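Gripper Trials at Nodwood: A Conversation with Karine Arsenault
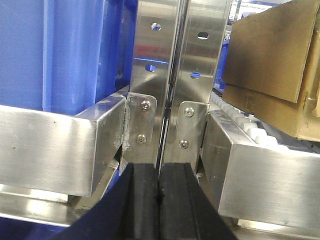 By Femi Ogbonna
Staff Writer, Gavside Review

When Karine Arsenault was asked to compare two grippers for the tote line at Nodwood, she began with the fingertips. Both candidates mount to the same arm and run from the same controller. The first has two black fingers with thick rubber pads; the second uses bare metal jaws.

"The pads are forgiving near stainless steel," Ms. Arsenault said. "They do show scuffing along the edges, and we record that wear as part of the trial."

The padded gripper completed 851 picks in October. Its rival stopped six times in the same program, in each case on a fault reported by the controller – a matter she has referred to the supplier, Doležal.

Much of her attention has gone to the wrist camera. From that position, she explained, the fingertips stay in view as the arm nears a narrow gap between two upright plates, but polished surfaces remain difficult.

"Steel picks up red and blue from whatever is nearby," she said. "The software has to learn which edge is real."

A second camera will be tested at Starnadton before any purchase is approved. Asked which gripper she favors, Ms. Arsenault declined to say until that work is complete.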